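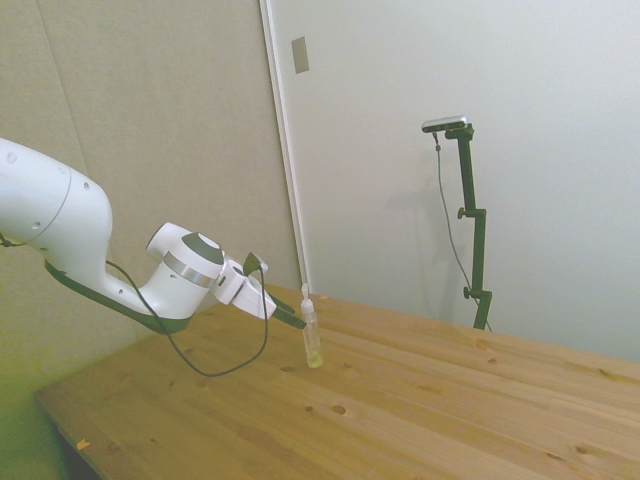

Account Security > Reporting a suspicious message

5.2 Report a message in Drakell Mail

1. Leave the message closed. Do not follow links or open attachments.
2. Select it in the list and press Report.
3. Choose Phishing or Impersonation, then Send.
4. Note the case number - the help desk will ask for it.

Note: Reported mail stays in Quarantine for 26 days.

Caution: If you have already entered a password, change it first, then call extension 2112.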